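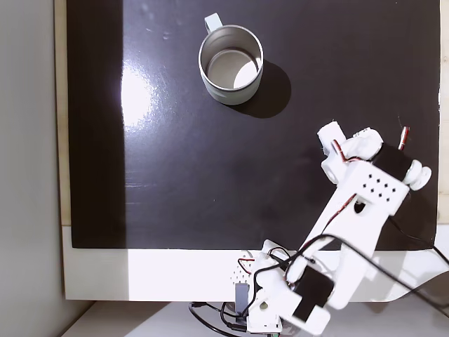 4.2 Call Handling Under Load

The second part of the study looked at how shared phone systems treat incoming calls when many lines are busy at once. Three small offices took part, in Joslow, Terik and Mirnar. Each had moved from desk phones on copper lines to a hosted service, and each used a recorded menu to send callers to the right extension. Between them the offices had 114 extensions, of which 110 were in regular use during the test period.

Test calls were placed in February, between 9 a.m. and noon, when the offices reported their heaviest traffic. A total of 2000 calls were made. The time from the first ring to the start of the recorded menu was logged for each call, as was the time from the caller's key press to the first ring at the extension.
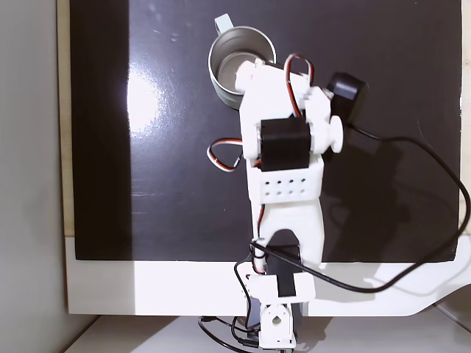

Calls that reached the menu but were dropped before transfer were treated as failed. There were 13 such calls, all of them at the Terik office. The logs show that each one was sent to a ring group in which every member had turned on call forwarding - a setting that users could change without notice to the office manager. The Nyamweya routing tool, which was installed at the other two sites, checks for this condition and sends the caller to voice mail.

Figure 6. A white robot arm reaching toward a mug on a glossy black panel.

Menu length also had an effect on waiting time. Callers to the Mirnar office heard the full list of departments before they could press a key, while the Joslow menu accepted a key press at any point.

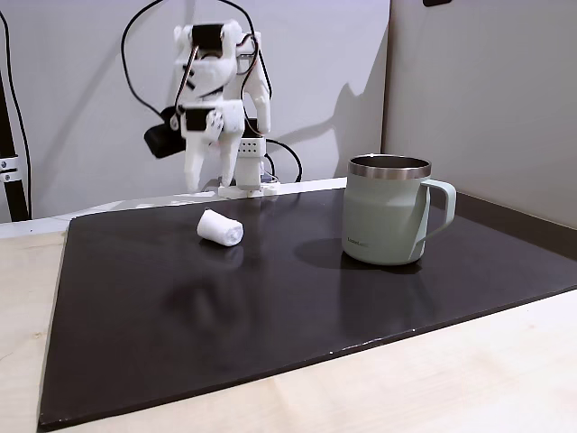 This difference should be kept in mind when the waiting times are compared across sites. The figures given in the next section are therefore measured from the key press, and the time spent listening to the menu is reported separately. Calls placed to direct numbers did not pass through the menu and are left out of both measures.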